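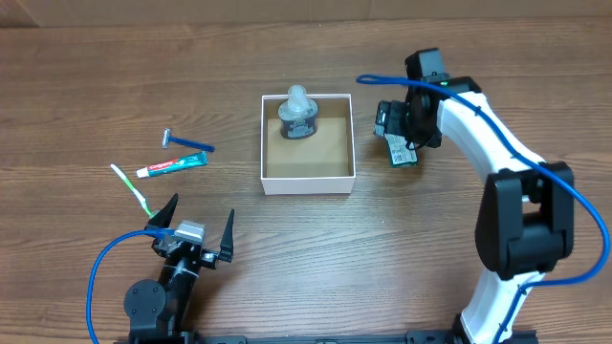
Box layout, toiletry set, bench 2. Razor, toothpaste and toothbrush to the left of the open box.

Bundton Packing Study, Notebook Entry
August 6, 2019
Entered by: Consuelo Grajales
Read by: Guangming Yao

Purpose

To settle the packing order for the toiletry set before the Mokard trial in October. The set consists of the small dark container with the printed label, the Colgate tube, the disposable razor with the blue handle, and the toothbrush with the light green handle. The box is the open white one, tan on the inside, used without a lid.

Order under consideration

The container is assigned to the back left of the box and is to stand upright. The tube follows along the front wall, cap to the left. The razor and toothbrush go in last, laid side by side with the razor head away from the bristles. M. Duan prefers the razor in a sleeve; none are in stock and the request has been passed to Vurkitz under item 777.

Work surface

The bench top is smooth, with a satin finish, and reflects the overhead light. Glare falls near the middle of the surface and washes out the grain there. Labels should be read outside that patch. No mat is to be laid until Ms. Won has confirmed the color.
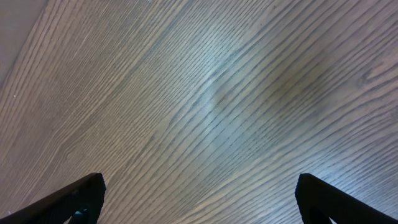

Placement of the container

The footprint of the container is small in relation to the box, and the position needs to be fixed on the packing sheet. The present wording, "toward the rear," is too loose. Proposed wording: "upright, back left, clear of both walls."

The three flat items remain on the left half of the table while the container is handled over the box.

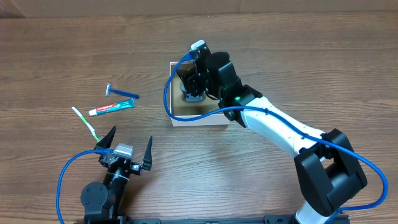 The same wording should be carried over to the Xue sheet, which still lists the tube first. S. Đorđević holds the master copy and will issue the revision. Box stock stands at 1,958 by the stores ledger, sufficient for the trial. Allow 6 boxes for rejects.

Open: razor sleeve, mat color, revised sheet.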